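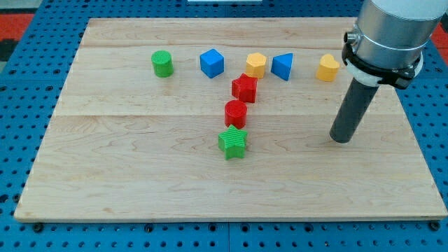

## 3. Drifting between neighbouring colonies

### 3.1 Background to the field work

Worker bees do not always return to the hive in which they were raised. The movement of workers into a neighbouring colony, commonly called drifting, is of practical concern to beekeepers for two reasons. It changes the strength of colonies along a row, so that honey yields recorded hive by hive may say as much about the position of the hive as about its queen. It also offers a route by which disease and parasites can pass from one colony to the next without any frame or tool being moved by the beekeeper.

The layout of an apiary is usually decided by convenience. Hives are set in straight rows, at equal distances and facing the same way, so that the beekeeper may work behind them and a barrow or vehicle may pass. To a returning forager such a row presents a series of entrances with little to tell them apart. It has long been the custom in some districts to paint hive fronts in different colours or to fix a mark above the entrance, but the marks chosen vary widely and are seldom recorded.

The work set out in this section was intended to measure drifting under ordinary apiary conditions, and to test whether simple entrance marks reduced it. No attempt was made to control swarming or to alter the normal management of the colonies beyond what is stated below.

### 3.2 Sites

Two apiaries were used. The first, at Werkthorpe, stands in a walled garden laid out in 1865 and is sheltered on three sides. The hives are arranged in two straight rows along the south-facing wall. A mature lime stands at the eastern end, and the remainder of the garden is given over to soft fruit. The second apiary, at Demstead, is on open grazing land with a low hedge to the north. Its hives stand in short groups on uneven ground, with gaps where the slope is too steep for a level stand.

The two sites hold 60 colonies between them, divided equally. All were housed in single-walled wooden hives of one pattern, left unpainted before the trial. Colonies were inspected in spring, and those found to be without a laying queen were requeened from stock raised at the Brabec holding before any bees were marked. Stands were kept in the same position throughout the season.

The forage available differed between the sites. At Werkthorpe, the main flow came from lime and from garden plants, with bramble later in the season. At Demstead, white clover was the chief source, and the flow stopped early in dry ground. These differences were not of our choosing and they limit the comparison between the sites, as discussed in Section 3.6.

### 3.3 Choice of entrance marks

Bees are known to learn the appearance of the hive front as well as its place in the landscape. They see yellow and blue well and distinguish them readily, whereas red is of little use to them as a colour. They can also be trained to tell one outline from another, particularly where the amount of broken edge is different. An entrance mark may therefore vary in colour, in outline or in both, and a trial that changes both together cannot say which of the two the bees have used.

The distinction is a simple one but has often been overlooked in advice given to beekeepers. In Figure 1, the yellow heart and the yellow hexagonal prism have a colour in common and differ in form, as do the blue cube and the blue triangular prism. A set of marks made up on that principle allows hives to be grouped by colour and then separated by outline within the group.

For the present trial, flat marks were cut from thin exterior board and fixed directly over the entrance. Three treatments were applied. In the first, neighbouring hives carried marks of the same outline in different colours. In the second, neighbouring hives carried marks of the same colour in different outlines. In the third, no mark was fitted, but a blank piece of unpainted board was put in the same place so that all hives had been disturbed to an equal degree. Treatments were allotted by drawing lots within each row or group.

The paints were water-based and were left to air under cover until no smell could be detected. Marks were fitted in the evening, after flying had ceased. One mark at Demstead was lost in high wind and was replaced with a spare of the same kind.

### 3.4 Marking and recovery of workers

Combs of emerging brood were taken from selected colonies in each treatment and kept overnight in a warm cabinet. Newly emerged workers were marked on the thorax with a spot of quick-drying paint, the colour showing the colony of origin, and were returned to that colony within the day. A total of 400 workers was marked. Equal numbers were released at the two sites, the last of them on 12 August 2023.

Recovery was carried out by Silvia Bartoš and Marcela Kováčik, who examined each colony comb by comb at fixed intervals. Neither observer marked bees, and the list showing which paint colour belonged to which hive was kept from them until the inspections were complete. A marked worker seen on the combs was recorded with the hive number, the paint colour and the part of the nest in which it was found. Workers seen only at the entrance were not recorded, as these may have been turned away by guards.

Repeated sightings of bees with the same paint colour could not always be assigned to separate individuals. For this reason, when a colony held marked bees from elsewhere, the figure used was the highest number seen at any one inspection. This method is cautious and will tend to understate drifting where bees die between visits.

The inspection records were entered in the Plernura apiary register, which was already in use at both sites for routine management. Entries for the trial were kept in a separate part of the register and were checked against the paper sheets by a second person.

### 3.5 Results

Of the workers marked, 122 were found in a colony other than their own. Drifting took place at both sites and under all three treatments. It was heavier at Werkthorpe, where the hives stand in straight rows, than among the scattered groups at Demstead.

Movement along the rows was uneven. Colonies in the middle of a row lost more marked bees than they gained, while those at the ends gained more than they lost. The easternmost colony in the front row at Werkthorpe, close to the lime tree, received bees from more colonies than any other hive in the trial. Few bees crossed from one row to the other, although the distance between rows was only slightly greater than that between neighbouring hives.

Drifting was lowest where neighbouring hives differed in the colour of their marks. Where the marks differed in outline alone, the result was closer to that for the blank boards, and at Demstead the two could not be separated with confidence. Most drifting workers were found in a hive directly next to their own.

Drifted workers were seen in all parts of the nest, including the brood combs. No fighting was observed that could be linked to their presence.

### 3.6 Limits of the trial

The sites differed in shelter, forage and layout, and the lower level of drifting at Demstead cannot be put down to any one of these. A fuller trial would exchange the layouts between sites in a second season. The prevailing wind at Demstead blows along the groups of hives and may have carried returning bees past their own entrances on some days, but wind was not measured at hive level.

The marks were of one size only. It is possible that larger outlines, or outlines with more deeply cut edges, would have been easier for the bees to learn. The marks were also fitted after the colonies had been flying from their stands for several weeks, and older foragers would already have learned the hive fronts without them. The marked workers, having emerged later, made their first flights with the marks in place.

Mite counts were taken from all colonies in October and are treated separately in Section 4, together with the record of autumn feeding.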